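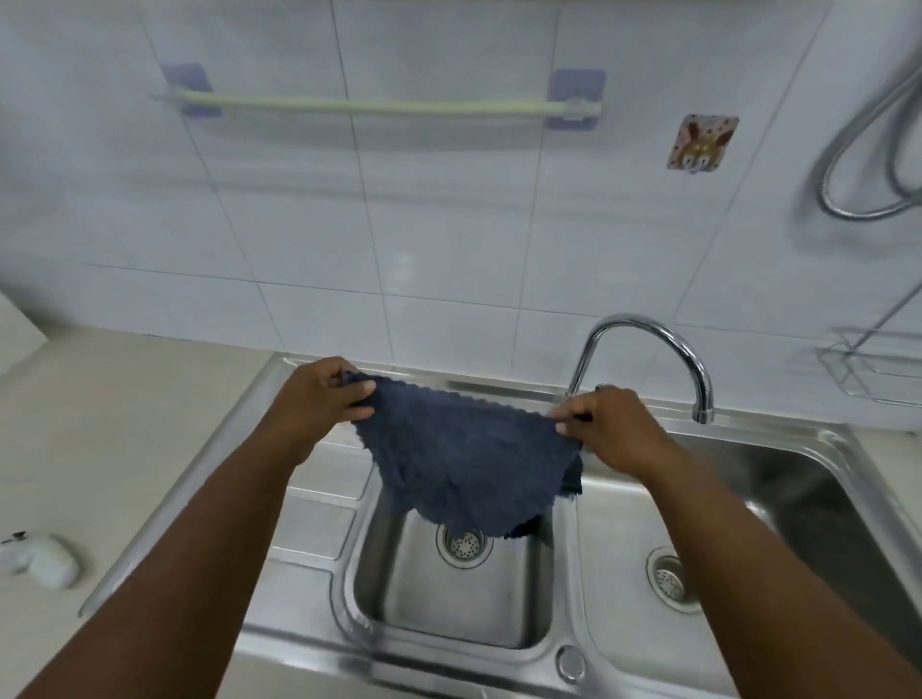 台所の布は、金曜の夜に洗う

うちの台所には、布が4枚あります。食器を拭くのが2枚、シンクまわりを拭くのが2枚。たったそれだけなのに、この4枚をどう回すかで何年も迷走してきた私です。

きっかけは去年の引っ越しでした。前の部屋は調理台がまな板1枚分しかなくて、布は蛇口にひっかけっぱなし。いつもなんとなく湿っていて、夏場はにおいも気になって、でも見ないふり(ごめんなさい)。それが今の家に来たら、シンクが左右に分かれた二槽式だったんです! 正直、最初は「こんなに広くてどう使うの」と戸惑いました。左の小さいほうは鍋がぎりぎり入るくらい。ところがこの小さい槽が、布を洗うのにぴったりだったんですよね。

手順というほどのものでもないのですが、まず夕飯の片づけが全部終わってから始めます。小さい槽にぬるま湯をためて、Elladikの粉せっけんを小さじ2。泡立てたら布を沈めて20分。そのあいだに私はお茶を飲みます。ここ、大事です。立ったまま待つと余計な掃除を始めてしまって、気づくと換気扇を外している、という悲劇が起きるので。

20分たったら押し洗い。こすらないで、ぎゅっ、ぎゅっと押すだけ。以前は力まかせにもみ洗いしていて、ふわふわだったタオルを何枚もごわごわにしました。すすぎは水がにごらなくなるまで。最後は両手で角を持って、シンクの上でばっと広げます。この瞬間がけっこう好きなんです。くしゃくしゃのかたまりが一枚の布に戻る感じ、わかってもらえるでしょうか。

布選びも少しだけ。長いこと白いふきん派でした。汚れが見えたほうが清潔でしょ、と思っていたんですが、カレーとトマトソースに負け続けて、とうとう紺色に転向しました。起毛のやわらかいタイプで、ふちが波形になっているもの。Proltvilleの雑貨店で見つけて、1枚1,203円。台所の布にこの値段かあ、と棚の前を行ったり来たりしましたが、買いました。水をよく吸うし、タイルの壁が白いので、紺がきゅっと締まって見えるのもうれしい。ただし濃い色は最初のうち色が出ることがあるので、はじめの何回かは白いものと別にしてくださいね。私はこれでエプロンのひもを水色にしました。

干し方については、今も研究中です。水切りの溝のところに広げておくのが手軽なのですが、下になった面がなかなか乾きません。そこでSoderの折りたたみハンガーを窓際に置いてみたら、翌朝にはからり。少し場所をとるので、朝いちばんにたたんでしまいます。蛇口にかけるのは、もうやめました。水を出すたびにまた濡れるし、ずり落ちるし。

柔軟剤は使いません。ふわっとはするけれど、拭いたグラスに水のすじが残るんです。逆に、へたってきた布は思いきって床用に降格。Tymoshchukの缶に入れて流しの下に置いておくと、油をこぼしたときにさっと出せて便利です。缶はもともとクッキーの缶で、中身は引っ越しの荷ほどき中に全部食べました。

布を干したら、ついでに二つの槽の排水口をさっと洗って、ステンレスの水滴を拭きとります。えっ、拭く布はたった今洗ったところなのに? はい、毎週そう思います。だから1枚だけ、洗わずに残しておくようになりました。その1枚は翌朝、朝ごはんのあとに洗います。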